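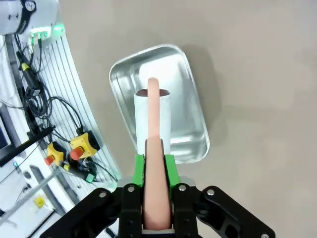 Serving Sausages from a Metal Tray
Eswood Kitchen Guidance, Provo

37 shares | 2 comments

A shallow metal tray with sloped sides is well suited to serving sausages at an informal meal. Residents are asked to observe the following points.

Stand one cup upright in the tray before the food is set out. Mustard or another sauce may be served from it – fill it no more than halfway, as a full cup spills when the tray is carried.

Place the cup to one side and lay the sausages lengthwise in the remaining space. Each should be held near the thick end with tongs and dipped at the tip only.

Trays with a brushed finish should be washed by hand in warm water with mild soap. Wipe along the grain and dry at once with a soft cloth. Steel wool and scouring powder leave permanent marks and must not be used.

Trays may be borrowed from the Eswood pantry until 11 a.m. and should be returned clean.

19 people found this page useful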